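Trnka log: tube transfer, second batch

Saturday, January 17, 2026

The second batch of tube transfer examples is finished. These are notes on how it was collected, mainly so that I can reproduce the settings in a month. The first batch, from December, has been dropped from the training set for reasons given further down.

The task is the same as before. Tubes start in one rack and end in the other. Each example is one continuous recording that begins with both grippers above the board and ends when they have returned to roughly the same height. Both hands are recorded even when only one does the moving. In December I let the idle hand rest wherever it wanted, and the policy learned to park the idle gripper in places that blocked the next pick. The idle hand now has a job: it stays near the rack it will serve next and does not wander.

The December data had a second problem, which was timing. I was fast. A practiced person moves a tube in one smooth arc and closes the jaws while still traveling. Played back on the arms, the jaws closed early about as often as they closed on a cap. For this batch I added a short stop over the cap before closing and another over the target hole before lowering. The stops cost time on every example and make the session tedious. Playback on the arms is much better behaved.

Pose comes from the marker plates on the grippers. Plullden, the tracking package I use, loses a plate when it tilts too far from the camera, and it does so silently, filling the gap with the last good value. I now run a check after every recording and discard anything with a gap longer than 8 frames. The check is a short script and I should have written it in the fall.

The rack on the right is the harder of the two. It is taller, so the wrist has to come up and over, and the approach that feels natural to a person is the one that turns the plate away. Coming in lower and from the side took some getting used to. 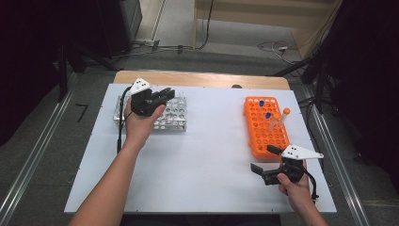 Lada read a draft of these notes and objected to the stops. Her view is that a pause over the cap teaches the policy to pause, and that a policy which sees the same still picture for many frames has no way to know when it is supposed to move again. She would rather have the fast recordings, slowed down in software, with the jaw signal shifted to match.

It is a fair objection and I tested it as far as the data allows. I took 30 of the fast December recordings, stretched them, shifted the jaw signal, and trained on those alone. The result did not hang over the cap, as she predicted. It also missed the cap more often than the version with stops, mostly by closing to one side. My reading is that the fast recordings never contain the small corrections a person makes just before grasping, and stretching them cannot put the corrections back. The version with stops does hang sometimes. I have shortened the stop and will see whether that is enough.

Other settings, for the record:

Cap colors are mixed within a session. With one color per session the policy tied the color to the starting hole.

Start positions are drawn from a list printed before the session. Left to myself I favor the near rows.

Leaning tubes are left leaning. A tube that sits at an angle in its hole is a normal thing for the policy to meet, and straightening it by hand between recordings removes exactly the cases it is bad at.

Failed grasps are kept if I recover within the same recording. Dropped tubes are not kept.

Sessions are capped at 23 recordings. After that my paths get shorter and more alike, and this shows plainly when they are plotted on top of each other.

Cables go down and away from the hands before each recording. In 11 of the December files a cable pulled on the wrist near the end of the reach. The pull is visible in the path as a small hook, and the policy reproduced the hook faithfully.

Labels are done in Gillora. I mark only three events per tube: jaws closed, tube clear of the rack, jaws open. Earlier I marked seven, and two passes over the same file by the same person (me) did not agree on four of them. Three is what I can mark the same way twice.

Next is the same task in the reverse direction, with the racks left where they are. I expect the lowering step to be the weak one, as the hole is hidden by the gripper for most of the descent. If the plate check throws out too many of those I will move the camera before I change the motion again.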